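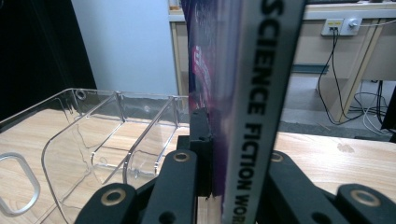
Ranlow Book Sorting Set – README

Student project of the Merham robotics club, second year. Last edited Sun 7 January by Sachiko Uchida.

What the project is

We want a small arm to take a book and put it into the correct section of a divided tray. Before the arm can learn this, people must show it many times. We do the showing with a hand-held gripper that carries a camera, and the recordings are collected in this folder.

The books are ordinary ones from our club room, hardcover and paperback. Glossy covers are welcome. The clear tray is more difficult for the model than we expected in August, and Loïc would like to try a colored one later. For now please use only the clear one, so that the recordings stay comparable.

Contents

episodes/ – one folder for each recording
labels.csv – episode name, operator, book title, tray section, result
splits/ – lists for training and testing
notes/ – remarks from the operators, some of them in Dutch or French

There are 26 books in the list and 14 of them appear only in the test split. Four operators made the recordings.

How to record

1. Put the tray on the table, to the left of the book.
2. Close the gripper on the covers, with the spine free. The title should be readable when possible.
3. Lift slowly, then stop for two seconds.
4. Place the book in the section named on your sheet and open the fingers.
5. Write the result in labels.csv the same day.

If the book falls, keep the recording and write "drop" as the result. Do not repeat it under the same episode name.

Known problems

Long titles are often only partly visible, so the title in labels.csv was typed by hand from the book itself. Spelling mistakes are possible.
The background was not cleared. Desks and cables can be seen behind the table.
Episodes by Rokeya use an older version of the label sheet. The column "section" is named "slot" there.

Contact

Questions about the labels go to Shanthi Siriwardena, about the gripper to Wouter Van Hecke.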